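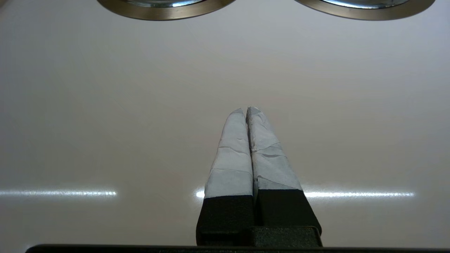 Dataset card

Cledik Household Words, release 9

Cledik is a list of everyday words for things in the kitchen and at the table, collected in English, Welsh, Hungarian and Lithuanian. It was put together for people who write recipes, menus and appliance leaflets in more than one language and want to check which word is used at home and which one only turns up in shops.

Each row holds one word in one language, with its plural, a short plain definition, a note on region and the initials of the person who entered it. English spellings are British. American forms go in the variants column and are never the headword.

Contents

words.csv is the main table, with 1000 rows.
regions.csv lists the 24 region codes used in the notes.
changes.txt records what was altered between releases.

All files are UTF-8 with Unix line endings. Fields are separated by semicolons because many of the definitions contain commas. An empty field means the information was not collected. A single hyphen means it was collected and there is none.

How the words were gathered

Contributors wrote down words they use themselves, then passed the list to a second speaker of the same language. A word stayed in if both speakers knew it. Where they disagreed about the meaning, both meanings were kept and given separate rows. Ieuan Cadwaladr did the Welsh, Miklós Hajdu the Hungarian and Birutė Paulauskas the Lithuanian. Halima Odukoya edited the English definitions.
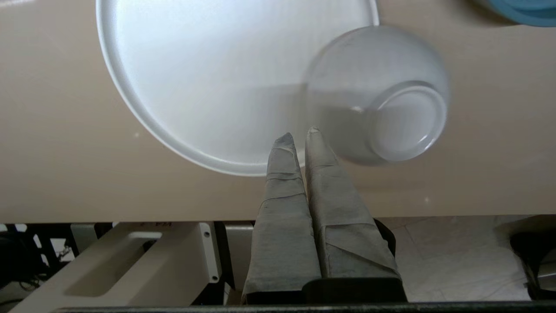

Can I use the list in a printed cookbook?
The licence allows printing, including in books that are sold, as long as Cledik is named somewhere in the credits. You don't need to write to us first.

Known problems

The Welsh rows lean heavily towards northern usage. Southern forms were added in July but many still lack a plural.

Hungarian compounds are written as one word even where packaging splits them. Searching for the second half alone will miss them unless you turn on partial matching.

Words for baking tins are thin in every language. Lithuanian has only 2 of them.

Rows marked "old" were known to the speakers but no longer used by them. Filter these out before using the list for menus. 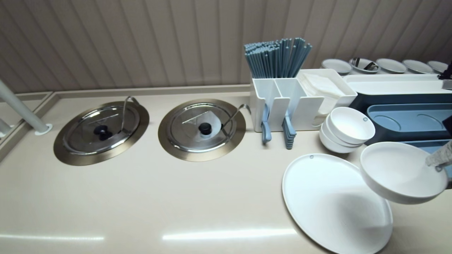 Definitions are kept short and avoid naming a material unless the word depends on it. The entry for "lid" caused the longest argument of this release. Miklós wanted a separate row for every shape, and Halima wanted a single one. In the end the headword stayed as it was and "domed lid" went in as a phrase, meaning the rounded sort with a knob in the middle, like the steel one on the left-hand well in the counter. "Knob" and "handle" have their own rows and point to each other.

Corrections

Send corrections to Yayra Frimpong with the row number, the current text and the text you would like instead. Please say which region you are speaking for. Corrections sent without a row number are read but go to the bottom of the pile.

Row numbers do not change between releases. A deleted row leaves a gap.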